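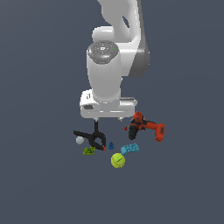 Lab 2: Grasping in Clutter

Course notes, Signe Bergmann. Revised 19 January 2018.

The simulated arm starts with the fingers open over the pile. Load the scene in Vondaditz before class and check that the drill, the clamp and the tennis ball all appear. If one is missing, the object list did not load; restart with seed 207.

Task

Write a planner that picks one object at a time and moves it to the drop zone. Each run ends when the surface is clear or after 30 attempts.

Notes

Top-down grasps only. Wrist rotation is free.
The ball is the easy case, as any wrist angle gives the same contact. Start there.
For the clamp, grasp the handle. Contact points on the open jaws are hard to compute and will cost you attempts.
The drill is not symmetric. Estimate the center of mass before choosing a grasp point on the body.
Check both fingers for collision with neighboring objects before descending.

Hand in

Source code, the log from 50 runs, and one page on failed grasps. Sort the failures by object. Upload to the Juhl folder. Late work loses one grade step per day.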